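September 4, 2025

Slept badly, up before the alarm. Made oatmeal and read over the lease for the new place one more time. The rent is 950 a month with 300 for the deposit on the storage unit, and I keep doing the same subtraction and getting the same answer. If I stay at Grindmont through January I can do it. If I leave before then I can't.

Took the early bus. It was late, so I walked the last stretch from Marier Street and got a blister on my left heel. I should throw those shoes out.

Zoila Guzmán asked me at lunch whether I'd decided about the night class. I said not yet. The tuition is 2000 and they want half of it up front. The class itself is bookkeeping, two evenings a week, and I think I'd like it. I was good at it when I did the accounts for my uncle's shop. But that was five years ago, and I was living at home and eating his food.

Called Mom on the break. Her knee is better. She wants me to come for the weekend and I said probably. She has tomatoes she can't give away.

Home by six. Rice and eggs.

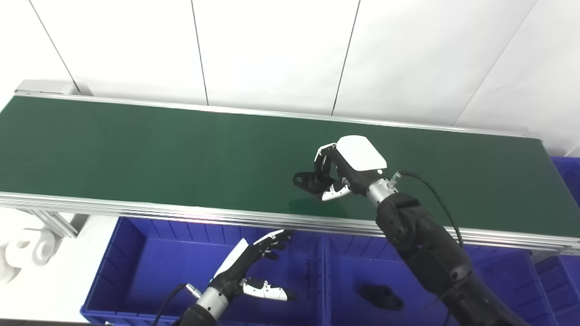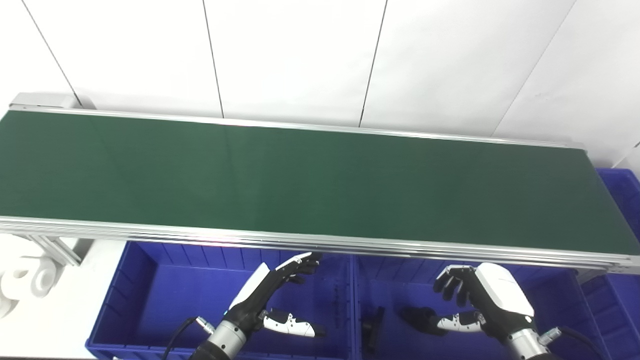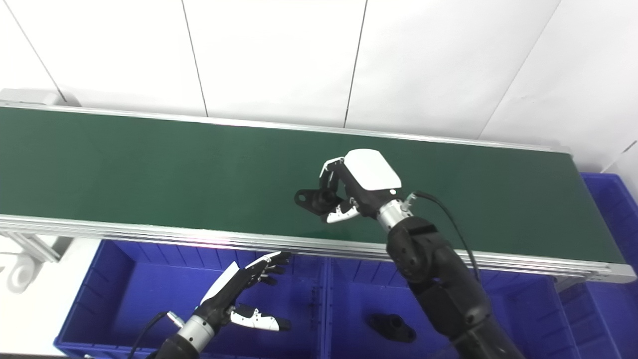
The green belt.

Rocío Correa called after I'd washed up, and I read her the numbers from the lease. She said to take the class and let the apartment wait, that there would always be another apartment and the class only starts once a year, and that I was welcome to keep my boxes in her garage until spring if the storage money was what was stopping me. I told her I'd sleep on it. The form is on the kitchen table with my name filled in and the rest blank.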